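Changes to the Kusden stores and loan service

Residents' Association newsletter, 28/04/2025

The Association has completed its review of the shared stores at Kusden, and the new arrangements set out in this item apply to all member households with immediate effect. The stores were last reorganised when membership stood at fewer than half the present 943 households, and the old system of paper slips had become difficult to keep in order. Members who still hold a paper slip should hand it in at the office on their next visit.

The loan period for hand tools, ladders and garden equipment remains seven days. Larger items, including the two carpet cleaners and the marquee, must now be booked in advance through the office. Siebe Dierckx is responsible for bookings and will confirm each one in writing.
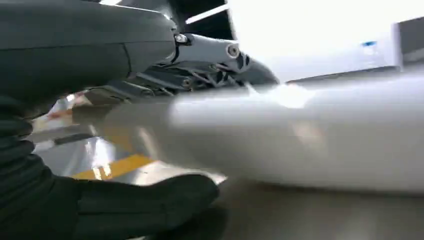

Maintenance of loan items has been placed on a regular footing. Timmermans has been appointed to inspect the powered equipment twice a year, and the first inspection will take place in October. Between inspections we rely on members to report faults when they return an item. Particular attention should be paid to fixings: a hexagonal bolt or a socket-head screw that has begun to work its way out is easily put right if it is reported, and members are asked not to tighten or replace such parts themselves. Items returned with a fault will be labelled and withdrawn until they have been checked. No charge is made for fair wear. Where damage has been caused by misuse, the cost of repair may be passed on to the household concerned, and Lamduan Thongdee will write to the member before any sum is requested.

The Association has also considered the household storage spaces on the lower floor. There are 295 of these, and demand continues to exceed supply - the waiting list now stands at some three years. Spaces may be used for furniture, bicycles, luggage and general household goods. Paint, fuel and gas bottles may not be kept there under any circumstances. 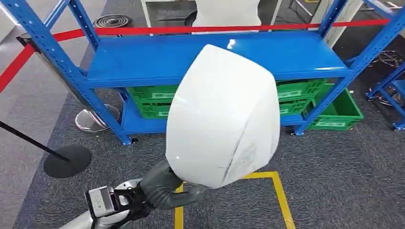

Any space found to contain such materials will be reported to the member in writing, and the materials must be removed without delay. A second breach will lead to the space being offered to the next household on the list. Members who no longer need their space are encouraged to give it up, and those doing so before October will receive a refund for the remaining months of the year.

Opening hours are unchanged. Questions about storage spaces should be addressed to Roel Lambrechts at the Association office.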